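Pre-Session Checklist, Handheld Gripper Bench
Droson project, manipulation data
Walked through by: Kalliopi Tzavaras
Status key: OK / FIX / WATCH

Comments are mine. If you disagree with one, write under it, not over it.

FLOOR AND FRAME

1. Aluminum rails tight at the corners. OK
Pushed each one with a hip, which is not in the procedure but should be.

2. Hazard tape down and flat. OK
One corner had started to lift. Pressed back with a shoe. We'll see who wins by December.

3. Cables clear of where the operator stands. FIX
They are clear in the sense that you can step over them if you already know where they are. The bundles at the back can stay. The tangle by the left edge of the table needs a tie and someone with patience.

4. Stands and tripods steady. OK

TABLE

5. Paper sheet flat, no tears, no bubbles. OK
Change the paper when it's torn, please, and not when it has become a historical record.

6. Objects match the task card. OK
Today's card is "wrap box, mesh file holder." The box goes in leaning and comes out whichever way the operator manages.

7. No sharp edges where the hands pass. WATCH
Food wrap boxes come with a cutter strip. Ours from the Vikell set had theirs taken off before they got near the table. Check any new box the same way, with your eyes first and your thumb never.

GRIPPERS

8. Both triggers return fully when released. OK
Twelve squeezes each, no sticking. The right one squeaks. Squeaking is not a fault under the current procedure – I looked.

9. Top plates tight, no wobble. OK
A loose plate means the tracked pose drifts away from the real jaw, and then we get a very confident policy that closes on air. The Udport batch taught us that one.

10. Cable has slack at full reach. OK
Reach to the far side of the table with each hand. If you feel a tug, the recording will feel it too.

11. Sleeves clear of the trigger. OK
Long sleeves are fine. Floppy cuffs are not.
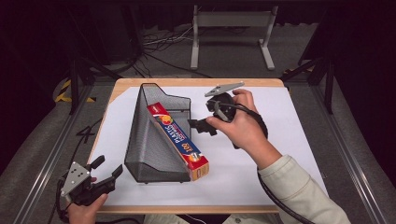 Items 6 and 10: wrap box leaning in the mesh holder, both grippers in hand, cable looping below the right one.

RECORDING

12. Head camera sees both grippers and the object. OK
Look down at the table the way you would while working. People stand up very straight for this check and then slouch for the next two hours, and the view slouches with them.

13. Clocks in step. FIX
Left gripper was 70 milliseconds behind on the first try. Fine after a restart. It gets a FIX anyway, as "fine after a restart" has been the entry since Wednesday.

14. Disk space for the full session. OK
More than 500 demonstrations will fit. Nobody's wrists will.

15. Failed attempts kept and labeled. WATCH
The Karamanlidis comparison depends on these. Training on clean runs alone gave us a policy that did well until the holder shifted, then carried on as if it hadn't. Adding the fumbles and recoveries helped on the shifted layouts and did nothing much on the easy ones. So if you knock the holder over, say so, tag it, and keep the file. Do not quietly delete it to protect your average.

OPERATOR

16. Break every half hour, grippers down. WATCH
Down means on the table, not dangling by the cable.

17. Operator knows where the stop button is. OK
Asked. Got pointed at it correctly, with a sigh.

Result: cleared to record once items 3 and 13 are closed. Initial next to each when done.

K.T.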